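Workshop members in Saltberg build a robot that wipes gym machines

The members of the shared workshop Wan in Saltberg want to finish a small wiping robot before April. It is called Fladden, and it must learn a job that in most gyms is still done with a cloth and two hands. The first public evening about the project was on December 3, 2018, in the back part of the workshop, between the lathe and the drill press.

Fladden is a low cart with one arm. The cart comes from an old mail trolley, and the arm was built on a kitchen table by one of the members during last winter. At the end of the arm is a soft clamp that can hold a folded cloth. The parts have cost 400 dollars up to now, and this does not include the first arm, which was too weak and was taken apart again for its motors.

The idea came from the gym Lerkine, two streets from the workshop, where several of the builders train. On the plate-loaded machines there, the handles are thick tubes that bend in a long curve and end in a metal cap. For a person such a bar is easy to clean. One hand rests on the machine, the other one closes around the bar with the cloth and moves along it. 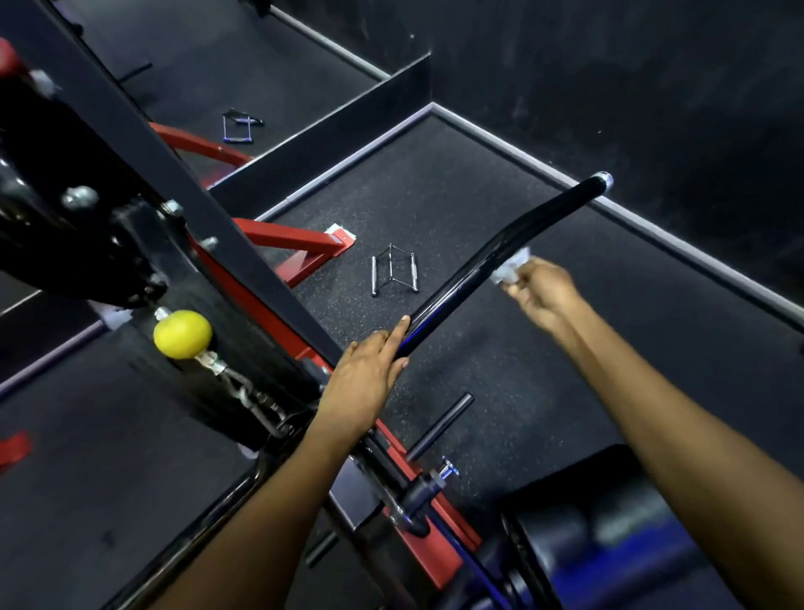
A curve is harder than a table

The first version of Fladden could wipe a flat bench quite well. It went forward and back in straight lines, and the builders were happy with it for one evening. Then they put a bent pipe in front of it. The arm pressed too hard at the beginning of the bend and lost contact completely at the end of it.

The group has now changed two things. The clamp got a joint with a spring inside, so the cloth can follow the bar when the direction changes. The program also no longer tries to know the whole shape before it starts. It feels the pressure, moves a short piece, and feels again. This is slow – one pass over the practice pipe takes 39 seconds – but the cloth stays where it should be.

Surface is the next question. Glossy black paint gives poor readings with the cheap distance sensor on the cart, and chrome is even worse. For a while the robot believed that the end cap of the practice pipe was a hole in the air. The builders covered the cap with tape for a week to continue with the other work, and they have since added a small touch switch at the side of the clamp. When the switch is pressed twice at the same point, Fladden takes it as the end of the bar and turns back.

The floor also gives work. In a gym the loose cable handles are often left lying on the rubber mats, and a low cart can get stuck on them. Fladden stops if one wheel turns and the cart does not move. At the moment it then waits and makes a beeping sound until a person comes. Some members find this sound terrible and would like a lamp instead.

Mirrors are a known problem too. A big mirror that goes down almost to the floor shows the sensor a second room with a second set of machines in it. In the workshop a bathroom mirror leaned on a shelf was enough to send the cart in the wrong direction. The plan is to draw the walls by hand on a simple map, so the robot does not need to decide what is real.

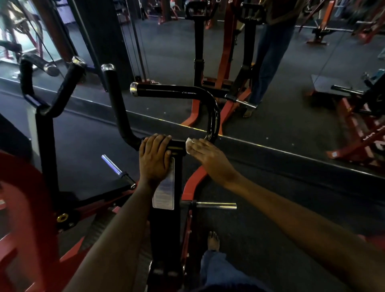

Marit Oskelund

How much of a machine should be wiped is still being discussed in the group. The handles are clear, and so are the seats. But there are also the posts, where people put a hand when they get up or lean forward, and the lower bend of each handlebar, where the space becomes narrow. An adult can reach this bend while sitting on the machine. Fladden comes from the front and from much lower, and its elbow hits the weight horns if it takes the short way. The builders have made a copy of this corner from drain pipe and scrap wood, painted it black, and fixed it to a workbench.

The pressure of the wipe is set with a screw for now. If it is too loose, the cloth only slides over the paint. If it is too tight, the cart pushes itself backward on its own wheels. Heavier wheels were ordered, and in the meantime a bag of sand lies on the cart.

Paper tissue was tested as well, because many gym visitors take what they find. It tears in the clamp after a few passes. A cotton cloth, folded twice, lasted for 100 passes on the practice pipe without a hole and is the choice for the moment. Changing the cloth is done by hand and needs a screwdriver, which everybody in the group agrees must be improved.

The spray is left out completely in this version. Fladden gets a cloth that a person has already prepared, and it carries no liquid. One member has drawn a small tank with a pump, but the electronics sit open on top of the cart and a proper cover has to be made first.

What comes next

The workshop plans 3 test evenings in the gym after closing time. In the first one the robot will only drive between the machines with the arm folded. In the second it will wipe one straight handle, and in the third it will try a curved one. A member will walk beside it each time with the stop button on a cable. The button is red and comes from an old table saw.

The drawings for the clamp and the spring joint can be copied in the workshop, and the program will follow when the comments in it are translated. People who want to help are welcome on the open evenings. Knowledge of electronics is not needed – at present the group looks mostly for someone who can sew, for the new cloth holder, and for a person with a small welding machine. Coffee is in the kitchen, and visitors are asked to wear closed shoes.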